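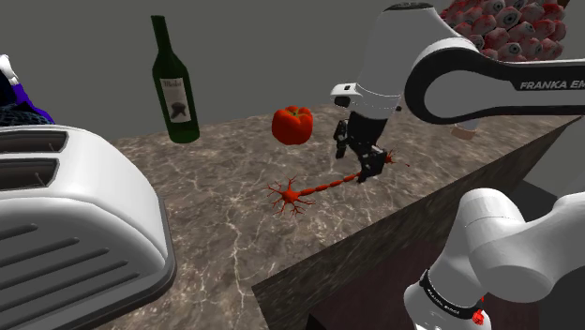 A white toaster on a veined brown stone countertop.

The Second Life of Bread

Toast gets no respect, and I've been thinking about why ever since a Thursday morning in Villanueva, when a baker handed me a slice of four-day-old rye and told me I was lucky I hadn't come on Monday.

Four days old! I had driven up the mountain for fresh bread. I had pictured steam and a crackling crust and butter sliding off the side. What I got was a dense brown slice, toasted until the edges went nearly black, with a thick layer of cold butter and some salt. I ate it standing at the counter, and then I bought another one, and then I asked if I could stay for the day.

The baker is Hertta Seppälä, and her shop is called Stilta. Villanueva sits at 3577 feet and has 2401 people in it, according to the sign on the way in, and on a busy morning a good share of them come through her door. There is a chalkboard with three kinds of bread on it. Below that is a shorter list headed "Older," and that's the one the regulars read first.

"Fresh bread is showing off," Seppälä told me, wiping down a table that looked clean already. "It smells so good you forget to taste it. On the fourth day it has calmed down."

She has a point, and there's some kitchen science behind it. When bread comes out of the oven, its starch is soft and swollen with water. As the loaf cools and sits, the starch slowly firms up again, and the crumb gets tighter and tougher. We call this going stale, and most of us think of it as drying out, but a loaf can go stale in a sealed bag with almost all its water still inside. Heat turns a lot of that around. Put the slice near something hot and the middle goes soft again while the outside dries, browns, and picks up flavors that weren't there before: nuts, caramel, a little coffee, a little smoke.

Really fresh bread has trouble doing this. It's too wet on the surface, so by the time the outside is brown the inside has gone gummy, or it tears when you butter it. Anyone who has tried to toast a slice from a warm loaf knows the sad, floppy thing that comes out.

So the age of the bread matters, and it matters differently for every loaf. Seppälä keeps her white pan bread for one night before she'll toast it. Her wheat sourdough gets two days. The rye, which she calls Praltarier after the valley her starter came from, doesn't go on the Older list until it has had three nights on the shelf, cut side down on a board, with a towel over it. She won't keep it in the fridge, and she gets a bit stern about this. Cold speeds up the firming, so a loaf in the fridge goes stale faster than one on the counter. The freezer is fine. The freezer, she says, stops the clock.

I asked her what she does about mold. "Eat faster," she said.

What surprised me most was the cooking. I'd assumed that toast was toast, that you picked a number on a dial and hoped. Behind the counter at Stilta there's a cast-iron plate over a gas flame, and next to it a wire rack, and she uses both on the same slice. The plate goes first and gives an even brown on one side. The rack goes second, higher up over the open flame, and it catches only the rough spots on the other side. You end up with a slice that has a smooth face for the butter and a bumpy one underneath that crunches. I have since tried this at home with a skillet and a broiler, and it works beautifully, although I did set off the smoke alarm the first time and my dog hasn't forgiven me.

The oven the loaves are baked in is older than anyone in town. It has 1897 scratched into the brick above the door, and it was heating bread for the mill crews long before there was a road up from the valley. It takes most of a night to come up to heat. Seppälä fires it in the evening, goes home to sleep, and comes back at four in the morning to sweep out the ash. For the first hour it's much too hot for anything but flatbreads, so she makes flatbreads, and those go to whoever happens to be awake.

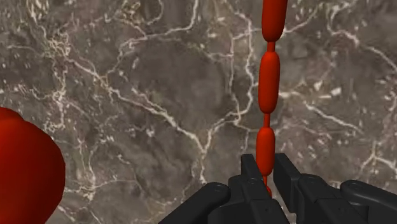
By noon the oven has dropped low enough for what she calls the leftovers of the heat, and this was my favorite part of the day. In go trays of bread too old even for the Older list, sliced thin and laid out in rows. They stay there all afternoon, drying slowly to the color of a paper bag, and they come out so crisp that they ring a little when you knock two together. She sells them in sacks. They'll keep for months, and people up here once lived on them all winter, dipped in coffee or milk or soup.

I went a bit overboard and bought three sacks.

Nearly every place that bakes bread has some version of this. Sweden has its rusks and Italy has its friselle, baked twice and softened again with water and tomato juice. Greek barley rusks are so hard you could hurt yourself. Sailors carried hard biscuit across oceans because it was the one bread that could stand the trip. Then there's all the cooking that starts with a stale slice, which is some of the best cooking I know: bread soup, bread salad, bread pudding, French toast (the French name means "lost bread," and I love that), crumbs fried in olive oil and thrown over pasta. People who had little wasted none of it, and along the way they came up with food that the rest of us now order in restaurants.

Seppälä grew up with that kind of cooking. Her grandmother fried rye slices in bacon fat and put an egg on top, and that's on the menu at Stilta too, only on the weekends and only until the eggs run out. She buys her flour from Ukeck, a small mill one valley over that grinds in the fall and again in early spring. The November flour is the one she waits for. It's fresh from the harvest, and she says it drinks more water and makes the dough act like a teenager for a couple of weeks until she gets used to it again.

I asked whether customers minded paying for old bread. She laughed and pointed at the board. A thick slice from the fresh list costs $2 with butter. A thick slice from the older list costs $2 with butter. The only people who have ever complained were a couple passing through on their way to the lake, and she gave them a slice of each, side by side, and let them argue it out between themselves. They left with a whole Praltarier loaf and instructions to leave it alone until the weekend.

If you want to try this at home, start with a real loaf that you have to slice yourself. Cut it thicker than feels right, a good finger's width. Let the cut face sit out for ten minutes before it goes near the heat, so the surface can dry a touch. Go darker than you usually do, at least once, just to see. Then comes the part where I had been wrong my entire life: let the toast stand for half a minute before you butter it, upright, leaning against something, so the steam can get out and the bottom doesn't go soft on the plate. Those old silver toast racks that I thought were purely for show turn out to have had a job.

And use cold butter, in slabs. Seppälä shaves hers with a cheese plane and lays it on in sheets, so that you bite through hot, crunchy bread and hit something cool and salty in the same mouthful. I've made it that way every morning since I got back.

I'm nearly through the second sack of crisps. The third is in the cupboard over the fridge, behind the flour, and I'm saving it for soup weather.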